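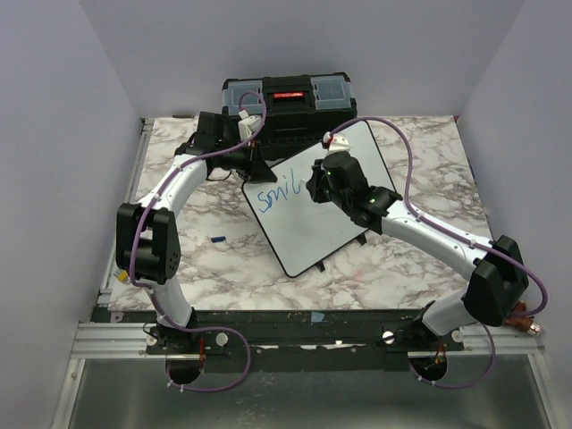 Lecture 9 - Faults on two-arm benches, the Trollari writing task

Siiri Siliņa, course notes, May. Typed up fast after class, will fix spelling later.

Reading before lab: the Rebane controller handout, fault codes section only. Skip the tuning part, we did it.

What happened

Two arms, one whiteboard. Task is writing a short word in marker - "smile" - one arm writes, the other steadies the board. Run stopped partway, with "smil" on the board. No crash, no bang. Right arm faulted, left arm kept holding its last position. Students at the bench thought it was a pause between letters and one of them reached in for the cap. That reach is the reason we're spending a whole lecture on this.

Nobody hurt. Still a reportable event under our lab rules. Write it up the same day, even when nothing got touched.

Timeline from the log

Log counts are control cycles, not seconds. Don't mix them up, half the class did on the last homework.

Cycle 807 - first following error on the right elbow. Small, under the limit, logged as a warning. Warning does not stop the arm.
Cycle 2,345 - same joint, same sign, bigger. Still a warning.
Cycle 3,654 - over the limit. Right arm goes to fault, drive holds position. Left arm never told.

So: 3 entries, same joint, same direction. That pattern is friction or something pulling. Random sign would point to noise or a bad encoder connection. Steady sign, growing - look for a load that grows as the arm moves one way.

Cause

Cable drag. The cable run on each arm is clipped to the upper link with ties, then loops around the elbow and down past the base. Clips were put on with the arm folded. Nobody moved it to full reach before tightening. Reach up and to the left across the board and the loop at the elbow runs out of slack. The joint is then fighting its own cable.

Confirmed after, power off, by moving the arm by hand through the letters. Gets stiff near the end of the word. Opened two ties, moved the clip toward the elbow, stiffness gone. Re-ran the word at low speed, no warnings.

Second cause, and the worse one: arms on separate drives with no shared fault line. One stops, other doesn't know. With both arms working over the same board this can go wrong in either direction - the live one can drag the board into the dead one. We were lucky that the left arm was only holding.

Why the indicator didn't help

Small green light on the gripper housing. It shows the gripper has power. It does NOT show that the arm is ok, or that it is safe to reach in. Gripper power and joint drive are seperate circuits. An arm in fault can have a green light on the gripper the whole time.

Write this down, it will come back: a stopped arm is not a safe arm. Stopped can mean
- finished
- waiting for the next command
- faulted, drive holding
- faulted, drive off, about to sag
You can't tell which by looking. Read the controller screen, then press the stop, then reach.

On sag - these arms have no brakes at the elbow. Cut the drive with the arm stretched out over something and it comes down. Slow, but it comes down, and the gripper lands first. So the stop procedure for this bench has a step the single-arm bench doesn't have.

Stop procedure, two-arm bench (replaces the sheet from lecture 4)

1. Say "stopping" out loud. Everyone's hands out.
2. Controlled stop from the controller. Both arms, check that both lines say STOPPED or FAULT. One line is not enough.
3. If the arms can still move, send them to park. If one is in fault, leave it.
4. Second person supports the upper link of the faulted arm from the side. Not from underneath. Not by the gripper.
5. Press the stop button. Drives off. Lower the arm by hand to the tabletop.
6. Now you can pick up caps, markers, the board.
7. Tag the bench. Tag stays on until the log is saved.

Step 4 needs two people. If you're alone you don't run the two-arm bench, that was already the rule.

Save the log BEFORE you power-cycle. The Rebane controller clears the fault buffer on restart. We lost the Pranden data last term exactly this way and could only guess what happened.

Things that make it worse

Loose small parts. Marker caps, ties, screwdriver bits. Anything small left on the table is something a person will want to grab. Cap goes in the tray before the run starts, every run.

Tools in reach of the arm. Toolbox at the back wall is ok for a parked arm. For an arm reaching over the top of the board it is close. New rule from Marnville (they run the same bench) is toolbox out before power on. We're going to copy that.

Warnings nobody reads. There were two before the fault. Both sat in the log, neither one was on the screen. Threshold for an on-screen message is set too high, same value as the fault limit, so the message and the fault come together. Useless. Fix in lab: set the message at half the fault limit.

Fixes, in order of how much they help

Shared fault line between the two drives. Either faults, both stop. Hardware, wired, not in the script. If it's in the script and the script hangs you have nothing.
Re-clip the cables with the arm at full reach. Then fold it and check the loop doesn't snag on the base.
Message threshold as above.
Cable check added to the startup list - move each joint end to end by hand, power off, feel for stiff spots.
Signs on the bench. Last on the list on purpose. Signs wear off, people stop seeing them in a week.

Common wrong answers from last year

"Raise the following error limit." Makes the fault go away and leaves the cable pulling. Next thing to give is the connector at the elbow.
"Slow the arm down." Helps a little if it's friction. Does nothing for a cable that is too short, it's still too short at low speed.
"The arm was overloaded." By a marker? Check the payload number before you write that.

For lab

Work in pairs. Bring the startup list from lecture 4 and cross out what changed. Each pair gets a log with a fault in it, different joint and different cause. You hand in
- which joint, which sign, first cycle it shows
- your guess at the cause, plus one test with power off that would prove you wrong
- what the other arm was doing at the fault cycle

The last one is where people lose points. Look at both logs, line them up by cycle number. The two controllers don't start at the same moment so there is an offset, it's in the header line.

One page max. Sketch of the cable run is fine by hand.

Next time: brakes, and why we don't have any. Read the Trollari arm manual, section on holding torque, bring questions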